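Home > Gadgets and Gear > Robots and Automation > Hand-held grippers

Print this page | E-mail this page to a friend

Is the Okemier paired gripper kit worth the money for cloth work at home?

Posted by Lins

I am looking at the Okemier kit, the one with two hand-held grippers, charging leads and a carry case. I have been taking on paid recording work where you do household jobs with the grippers and send the files off, and up to now I have used a pair on loan. The loan ends soon. I can either buy the Okemier pair outright for 773 pounds or go on the rental plan from the same seller, which is 139 a month with repairs included and no minimum term after the first month.

Most of what I am asked to do is soft stuff. Folding, hanging, putting things in boxes, taking them out again. I do it at the dining table with the cloth left on, as the people who take the files want ordinary homes. On the loan pair the cleaning cloths are the easy part and thin cloth is the hard part. A thick shaggy cloth can be picked up almost anywhere. A thin smooth one has to be caught by a corner or it slides off, and if there is a cloth on the table as well I sometimes pick up both. 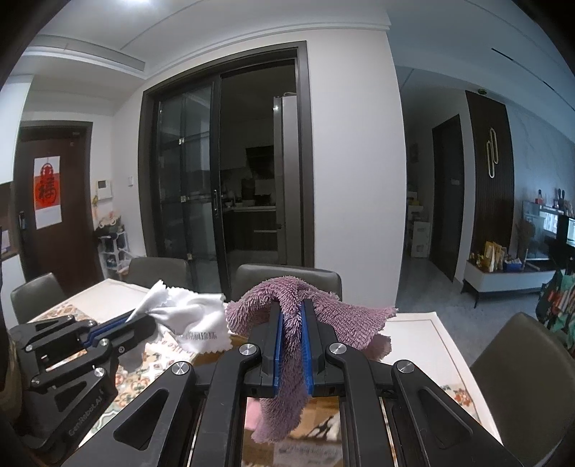

I would like to hear from people who own the Okemier pair and not just from the shop page. The questions I have are these. Do the pads wear quickly, and can you buy them separately? Is the grip comfortable for a long session? I have small hands and after an hour my thumb aches on the ones I have now. And is the rental plan what it says, or do they charge you for every little mark when you send them back?

I have already read the seller's page and the sheet that comes with it, so please do not paste that in. I am in a flat, so noise and space matter a bit, but not much. I have no workshop and no tools beyond a screwdriver set.

Tags: hand-held grippers, buying advice, rental, fabric handling

E-mail this question | Print this question

Posted by Grerkness

I bought the Okemier pair in April and have used them most days, so I can answer some of this.

Pads first. They do wear, but slowly if you keep to cloth. Mine were fine until I did a run of cardboard and carrier packaging, and then the ridges at the tips started to go flat. Cardboard dust gets in between the ridges too and makes them slippery. I wipe them with a damp cloth at the end of each session and let them dry overnight. You can buy pads separately in sets of four for 17 pounds. They are held on with small screws and a strip of adhesive, and the adhesive is the annoying bit. Warm it with a hairdryer before you pull or you will leave half of it behind. A screwdriver set is all you need.

On thin cloth I would say they are decent and no better than that. The tips meet properly, which some cheaper pairs do not manage, so a corner will hold. Picking a flat cloth off another cloth is still a nuisance. What I do is push the edge up with one gripper so that it makes a ridge, then take the ridge with the other. It is slower but I drop a lot less. Pinked or fringed edges are easier than hemmed ones. If you are allowed to, change to a plainer table covering as well. With a busy pattern I found it hard to see where the edge of the thing I was picking up was.

For boxes, the length of the fingers matters more than people think. On the Okemier you can reach in and close on something near the bottom without the arms catching the sides, as long as the box is a fair size. The arms widen out quite a lot behind the fingers, so with a small box you end up working at a slant. Fold the flaps right back before you start. I hold the second gripper up and out of the way until the first one has hold of something — two of them in one box is a recipe for tangles.

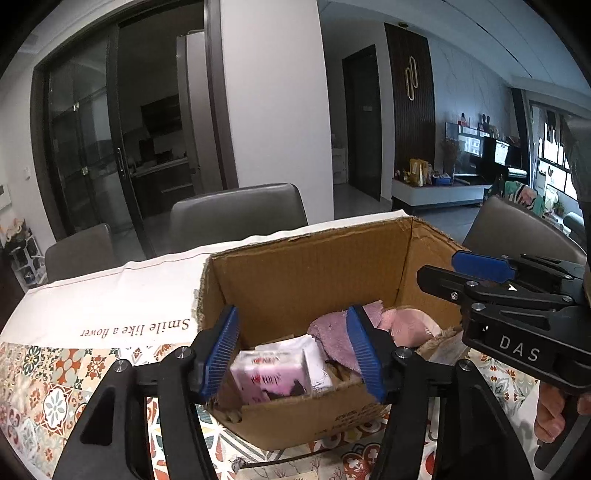 Working at a box of mixed small items at the dining table, one packet at a time.

Packets with a bit of stiffness are no trouble. Soft toys are all right if you take a good handful. Towels folded in with other things tend to bring their neighbours up with them, so I take the hard items out first and the towels last.

Weight is the weak point. They are not heavy when you pick them up, but they are front-heavy, and you feel it in the wrist before you feel it in the thumb. The trigger can be made lighter with a screw under the handle. It comes set quite stiff. Turn it back a little at a time, as too far and the fingers do not open fully.

I did not rent, so I cannot help with that part. At those prices you would be past the cost of buying in the sixth month, if my sums are right. If you think you will still be doing this at the end of the year I would buy.

Posted by Taditz

Rented for one spring and sent them back. They charged me for a lost charging lead and for nothing else, and mine had scratches on both bodies. The deposit took 14 days to come back. You have to send them in the original box, so keep it.

The repair side was good. One gripper began to stick half closed and they posted a replacement before I had returned the faulty one. If you own them you are on your own after the guarantee ends, so put that in your sums too.

I have big hands and cannot say anything about small ones. My partner tried them and found the grip too wide. Ask if the seller will send the slim handle. It is not on the main page but they had it when I rang.

Posted by Grerkness

Did not know about the slim handle. Does it fit the older pair or only the new ones?

Posted by Lins

Thank you both. I have written to the seller about the slim handle and asked which pairs it fits. I think I will rent for the first month and see how my wrist does, then buy if it is all right. I will also try the trick of pushing up a ridge, as at the moment I just keep stabbing at the corner until it catches.

Filed under: Robots and Automation, Buying Advice

Contact us | House rules | Back to top
Page last updated 2022-06-03. Copyright remains with the posters.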